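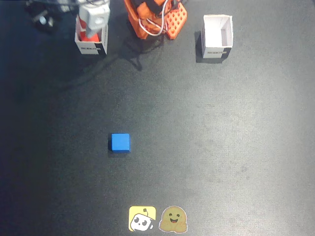
A robot arm at work among its boxes and blocks.

How do you teach a robot to tidy up?

Think back to when you learned to tie your shoelaces. I expect a grown-up sat beside you and showed you, slowly, and then showed you again (and perhaps a few more times after that!). Robots can learn in much the same way.

At the Nutine workshop in Climville, the job to be learned is putting coloured blocks into little white boxes. It sounds terribly easy, doesn't it? But a robot has to be shown where to reach, when to squeeze and when to let go.

One way is to take hold of the arm and guide it gently by hand, rather like helping a friend to draw a circle. The other way is by remote control. A person moves a small arm of their own, and the robot copies every wiggle — even the wobbly ones.

Each go is saved by the computer as a kind of lesson. The blocks task took 126 lessons, spread over 2 days, with plenty of stops for biscuits. After that the computer looks for what all the good goes have in common, and the robot has a try by itself.

Could you teach a friend to stack cups just by moving their hands, without saying a word?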